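Print this page | E-mail this page

Folding jersey: notes from the Kultholm finishing room

Monday, September 7, 2020
By the Sultavdale correspondent

The finishing room at Kultholm handles knitted garments only. Its supervisor has run the folding tables for 19 years and prefers to talk about hems.

"A knit has no fixed shape on the table," she says. "You put it down and it gathers lengthwise. If you fold over those creases, they are in the parcel when the customer opens it."

Each piece is laid out on a pale, smooth top and drawn flat from the hem upwards. The double row of stitching is the firmest part of the garment, so the folder takes hold there and leaves the body of the cloth alone.

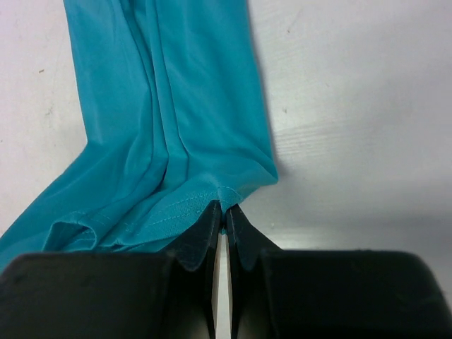
Pulling from the middle stretches the loops unevenly, she says, and the fabric then curls back on itself. "Take a small pinch close to the stitching, lift, and let the weight do the rest. Two short pulls are better than a long one."

Fabrics with a slight sheen are inspected from the side - the light catches a ridge that is hard to see from overhead. Plain colours in the Irkus range go through the same check. A full carton holds 80 folded pieces, and cartons are closed only after the top layer has been looked at again.

The older tables, supplied by Voß, had a felt covering. It gripped the cloth too well and was taken off. "You want it to slide a little," she says. "Felt was fine for the woven shirts."

She expects the written folding guide to be revised in October. The sleeve section is still too long for her liking.

Contact | Copyright Kultholm | Back to top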